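From: Slavica Perić
To: Rernbridge Allotments list
Date: April 22, 2021
Subject: Re: Water butts and the standpipe by plot 31

Ansel Oyelaran wrote:
> Does anyone know when the standpipe near plot 31 is coming back on?
> I have onions and early potatoes in and the nearest tap is right
> over by the Troda Lane gate. Also, is the bulk order for butts still
> open? I would take two if there are any left.

Hello Ansel,

The standpipe stays off until the new stopcock is fitted. The plumber has given us the first week of May. Until then the tap by the Troda Lane gate is on, and so is the one behind the shed. Please don't leave hoses attached to either of them — the one behind the shed has already lost a washer this month.

The order for butts is open until the end of next week. They are the 200 litre ones with a lid and a stand, 41 pounds each with delivery to the gate. Priya Zamora has the list, so write to her and not to me. I have put you down for two in the meantime.

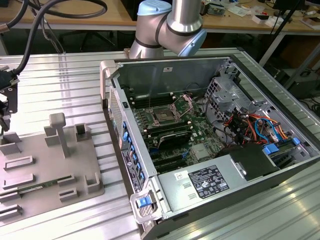 Can a butt be filled from the standpipe when there has been no rain?
It can in April and May, one butt per plot per week, but from June the taps are for watering cans only.

Booker Lyons asked me the same about the dip tank. The tank holds 700 litres and takes most of a morning to refill, so please take from it in cans and leave the pump alone.

Two other things. Shoshana Benavides has spare guttering, five lengths in brown, free to anyone with a shed roof and nothing on it. She would like it gone before she starts on her path. And the padlock code on the lower gate has changed. Ring me if you haven't had the new one, as I won't put it in an email.

Slavica
Plot 5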